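From: Abdelilah Tahiri
To: wolow-office
Date: 07/12/2021
Subject: Re: [wolow-office] Who moved the blue thing

> Could whoever owns the blue thing take it off the pale table?
> Also there is a cable on the carpet. I have met it twice.
> Obi

Obi, my condolences to your toes. The table first.
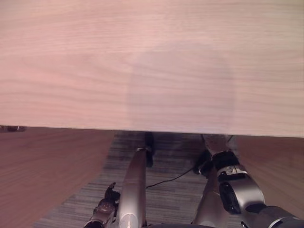
Pale top, reddish side panels, gray stripes, your cable.

I measured the top at 68 inches and still can't fit lunch on it. The cable belongs to Iltier and stays until May, when they promise to collect it. 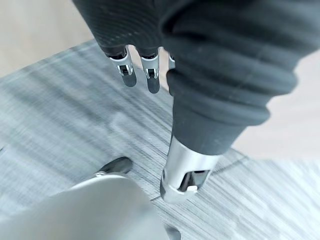 Floor, close up. Gray, as ordered.

As for the blue thing, I put it down to Ileo, who has 4 more in the hallway and calls this storage.
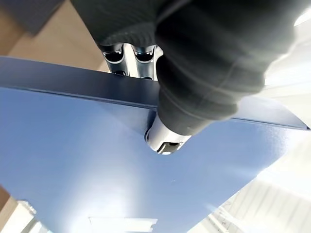 I've asked for them to go on the shelf by the printer. If they're still out by Friday I'm keeping my sandwiches in them.

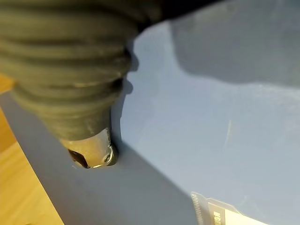 Tape for the cable is in the second drawer, under 300 Wolow pens that don't write.

Abdelilah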